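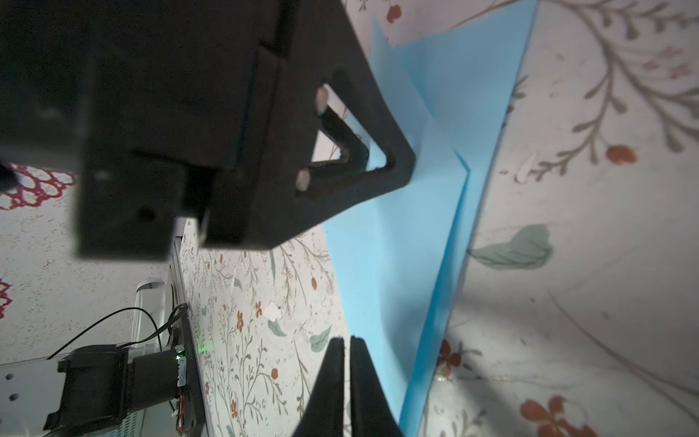

Paper folding > Beginners > My points come out fat

tesura_folds
24 Sep 2024
Okay, so I'm trying to get a long narrow point out of one light blue sheet and I keep losing it near the tip. The paper gets thick, the crease wanders off, and by the fourth fold I'm just squashing it. I've been working on my flowered tabletop (pretty, but I can never find a faint crease against all those leaves!). Any tips? 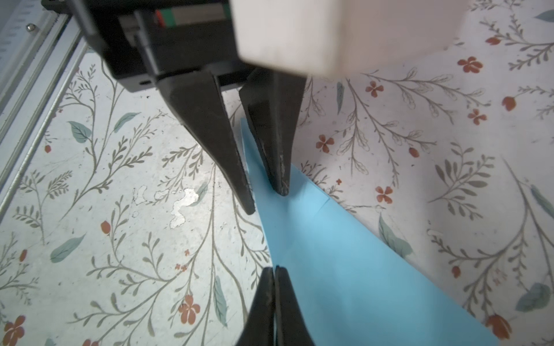
Re: My points come out fat

borau404
Start from the tip and work outward. Pin the sharp end down, then run the crease away from it. Most people do it the other way around and all the extra ends up in the point.

Re: My points come out fat

stilatthorpe
Have to disagree with borau. I always crease toward the point, just very lightly, then go over it again. Two soft passes beat one hard one – my tips used to split when I pinned them.

Re: My points come out fat

borau404
What paper are you using, though? Mine never split. Thin stuff, maybe.

Re: My points come out fat

tesura_folds
Tried both! Pinning first was easier for me, sorry stilatthorpe. I like the tall shape with a sharp top and a little fold across the lower part.

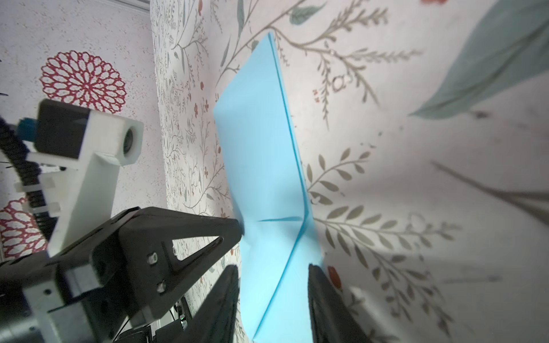

Re: My points come out fat

wong_paper
I'd skip that fold across the bottom until the long side crease is sharp. And get a plain place mat to work on, your eyes will thank you.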